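We use cookies to remember your reading preferences. Accept all | Manage settings

3.2 Table arrangements

The second set of trials dealt with flower arranging on a plain white table. Hutapea and Lundgren chose artificial tulips so that stem length and head size would stay the same from one session to the next. The stems are handled as a single bunch and go into a ribbed, dark grey vase with a round mouth. A wicker basket of artificial produce shares the table, as it might on a sideboard at home. 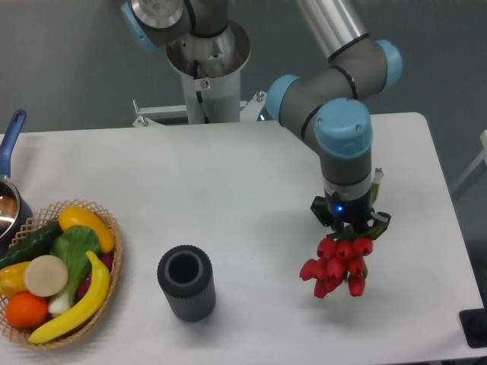 Figure 3. Red tulips held by the stems, with the dark grey vase and the wicker basket on the table.

Closed heads were preferred to open ones, which catch on each other when the bunch is turned upright. We logged 340 arrangements between February and the close of the study. Each was scored by Petersen for how evenly the heads spread above the rim and for whether the basket had been disturbed. Leaning bunches were the most common fault, and they accounted for almost 52 of the low scores. The scoring sheet is the one used for the Plundari place settings, with the cutlery items removed.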